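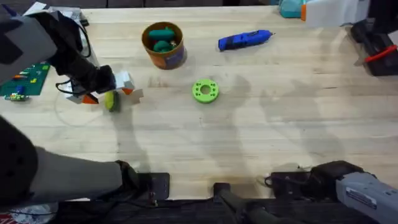

Wooden table in the hobby room: oil, wax or leave it?

Sarkthorpe_46
Hello all. I have this light wooden table for my small projects and I want to protect the top before April. Everything lands on it: the blue rotary tool, circuit boards, printed parts like the green ring with the holes. I clean it only with a sponge and a little water. Which finish do you recommend?

prarkeck
Hard wax oil, two thin coats. Wait 24 hours between them. I did mine 7 years ago and it still looks good.

Gullance
I do not agree with wax. If you solder on it, one hot drop and you have a mark. I would put a mat under the boards and leave the wood as it is.

Sarkthorpe_46
I solder in another room, so this is not a big problem. More dangerous is the rotary tool – the dust goes everywhere.

malinowski10
Then please move the boards first! I see them lying open on the left side. Metal dust on a circuit board is a bad idea. A box with a lid costs almost nothing.

prarkeck
Agree about the box. But what is in the round container? It looks like pickles :)

Sarkthorpe_46
They are soft and green, more I will not say. The white and orange block toy also stays on the table, it is my nephew's favorite.

Gullance
Keep it, but try the oil on the underside first. Light wood can turn yellow, and you cannot go back without sanding.

Sarkthorpe_46
Good advice, thank you. I will test a small piece underneath and write again when it is dry.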